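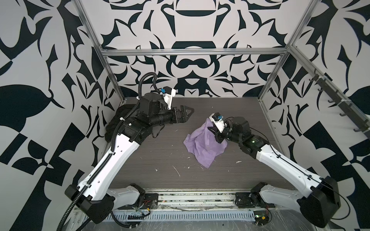

Section 2: Setting Up Your Gritance Garment Steamer

Welcome to the fun part! Once the steamer is together you can freshen a shirt in the time it takes to find your shoes. Read the steps through once first, then go for it.

Fill and switch on

1. Place the base on a hard, level floor, with the hose hanging free and no kinks in it.

2. Lift out the tank, turn it over and unscrew the cap. Fill with cold tap water up to the line. If your water is very hard, use distilled — the nozzle will stay clear much longer.

3. Push the tank down until it clicks. Plug in, then turn the dial to Low. The light stops blinking when steam is ready.

CAUTION: Steam burns. Never point the nozzle at people or pets, and never steam clothes while someone is wearing them.

Note: A little sputtering on the very first use is normal. Let the steamer run into the air for 2 minutes and it will settle down nicely.

Get your clothes ready

4. Check the care label. Cotton, linen and most blends love steam! Leave waxed fabric and suede alone.

5. Sort by color and shake everything out. Dark things pick up every bit of lint, so go over them with the brush before you start.

6. Spread small pieces on a table to smooth the worst creases by hand. Soft, light cloth bunches up easily, and a minute spent here saves a lot of passes later.

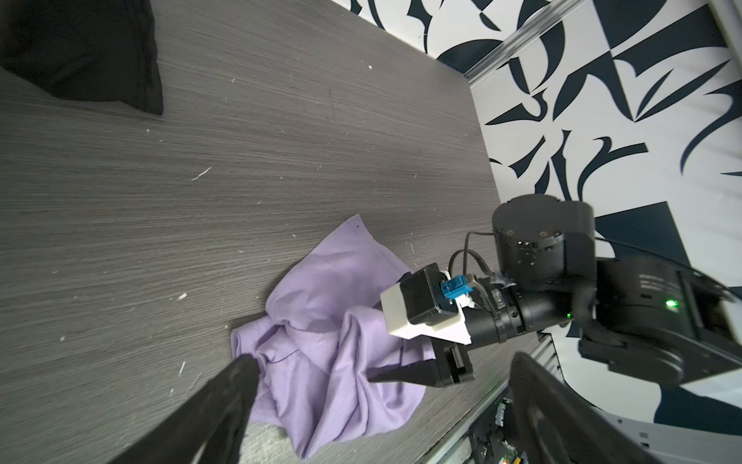
7. Hang the garment from the pole and fasten the top button so the collar keeps its shape.

8. Start at the top and work down slowly, pulling the hem gently with your free hand. Thick seams may want a second pass from the inside.

9. Let the garment hang for 17 minutes before you wear it or put it away.

Note: Empty the tank after every use. Descaling is covered in Section 3.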